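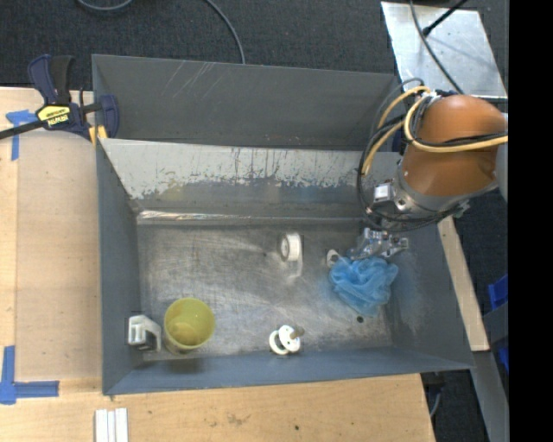 Terkia to Open Second Scrap Metal Drop-Off Site in Lomdale This June

Households and small trades in Lomdale will have a second place to take scrap metal when Terkia opens its new drop-off site on Maldonado Road in June. The site will accept steel, aluminum, copper and brass from the public six days a week. It will be closed on Sunday.

Terkia has run a single yard on the north side of town for 14 years. Customers from the southern neighborhoods have had to cross the river bridge to reach it, and lines on busy mornings have often backed up past the gate. The company expects the new location to take a large share of household loads, leaving the north yard free for demolition and commercial work.

"People were telling us the same thing at the counter every week," said Khairul Yusof, operations manager at Terkia. "They had an old water heater or some gutters in the garage and didn't want to spend half a day getting rid of them. We looked at several lots on the south side, and Maldonado Road had the best access for pickups and small trailers."

The new site covers 3285 square yards and was previously used by a building supply store. Terkia has resurfaced the driveway, put in separate entry and exit lanes, and installed two truck scales. Customers with small amounts of metal can park near the office and use the indoor counter, where loads are weighed on a bench scale. Drivers with trailers will be directed to the rear of the property.

Payment will be made by check or bank transfer. State-issued photo identification is required for all sales of copper, and for any single load of other metals weighing more than 500 pounds. Prices will be posted daily at both yards and will be the same at each.

Accepted items include appliances with refrigerant already removed, bicycles, metal shelving, pipe, window frames, wire, and car wheels without tires. The site will not take propane tanks, sealed drums, paint cans with liquid in them, or electronics. Residents with questions about an item are asked to call before loading it.

The weighing and ticketing system was supplied by Flurov, which also handles records for the north yard. Customers who already have an account with Terkia can use it at either location and do not need to register again.

Four full-time positions have been created at Maldonado Road, and 2 of them are still open. Both are yard attendant jobs that include paid forklift training. Applications can be picked up at the north yard office during business hours.

"We want it to run the same way as the first yard," Yusof said. "You come in, you get weighed, you get your ticket, and you're on your way."

Opening hours will be 7:30 a.m. to 4 p.m., with the last load accepted at 3:30 p.m. The north yard will keep its present schedule.

About Terkia

Terkia buys and sorts scrap metal from households, contractors and manufacturers in and near Lomdale. The company is privately owned.

Media contact: Khairul Yusof, Terkia, Lomdale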